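**Equipment planning for bin-picking cells** is the process by which a laboratory, college or small works decides what to buy before a robot arm is set to lift parts out of an open container. It covers the arm itself, the gripper, the bin and its support, cabling, guarding, training and later repair. The subject is usually treated apart from the programming of the cell.

The arm is normally the largest single item, but seldom more than 60 per cent of the whole budget. In the planning guide issued by Prollosden, Tala Hijazi advises that 40 per cent be held back for everything attached to the arm or standing near it. Smaller items such as clamps, tape, trial parts and spare cables are often left out of first estimates – and are then paid for from running costs.

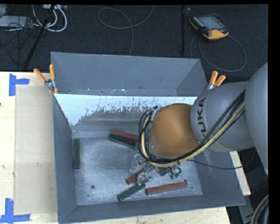

Delivery times also affect the order of purchase. Grippers made to order by suppliers such as Fankhauser are quoted at 14 weeks, and a buyer who wants a cell in use by January must therefore settle the shape and weight of the parts well before the arm is chosen. The Edix method divides spending into 2 stages, the first limited to plain blocks in a fixed bin and the second released only after a written review.

Second-hand arms are widely considered where funds are short. Buyers are advised to confirm that the controller and teach pendant are included in the price, and that software licences can be transferred.

## See also

- Sernetti costing table
- Machine guarding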